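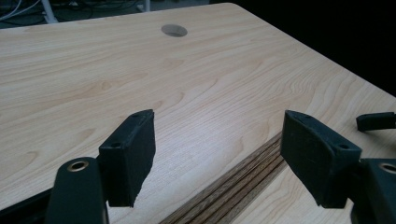

Whitcombe, June

Sticks again. The Bekivus people want 3,000 demonstrations of a human hand doing something a toddler would find dull, and as of lunch we have 143 they haven't sent back. At this pace I retire on chopsticks.

Setup unchanged from the last entry. Two hand-held grippers, pale table, overhead view plus one on each hand. I did the reset poses first, jaws open over bare wood, and held each one longer than felt natural. The training code likes a clear start. My wrist has other views.
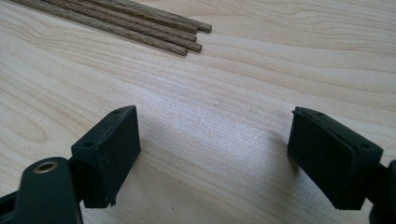
Photo: Resbridge bench log

Four sticks on the table for this batch, lying side by side, ends staggered. I'd been squaring them up between takes out of pure tidiness until I looked at the first policy we trained. It had learned to expect sticks laid out by a fussy person. So the rule is now: drop them, leave them, don't touch. It took me 40 takes to stop touching.

Approach notes, for whoever has the next shift. Come in slow and stop short with the jaws open. If you go straight for the grasp the hand view has almost no frames of the sticks with clear space around them, and the Drelent filter throws the take out as "no approach." 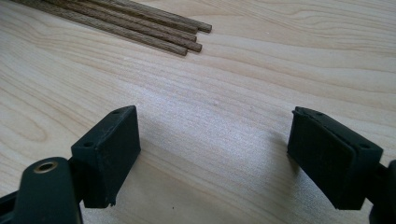 It will also throw out takes where you hesitate too long, and the gap between those two crimes is narrower than I'd like. I've asked for the threshold in writing. Meanwhile I count to two under my breath and go.

Keep the failed grasps. Mark them "slip" and carry on with the same take — the recovery is the useful part, and we have plenty of it.

After lunch, the bowl. Sticks held in the left gripper, tips down into the green bowl, saucer underneath, right hand open and waiting its turn over by the bundle.

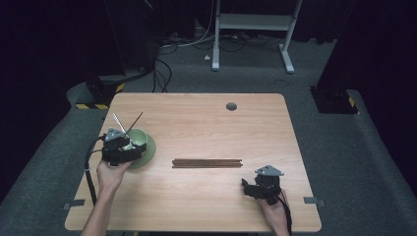 Gitau Mwakalinga thinks we should swap hands every ten takes, and says that otherwise we'll end up with a very expensive left-handed robot. He also wants the bowl moved between takes, and he's right about that one. I put both in the task sheet and left the swap interval blank until we've argued about it.

To do: relabel the morning's slips, charge everything, find out who renamed the folder "final_sticks_final."

Notebook | Index | Older | Newer | Search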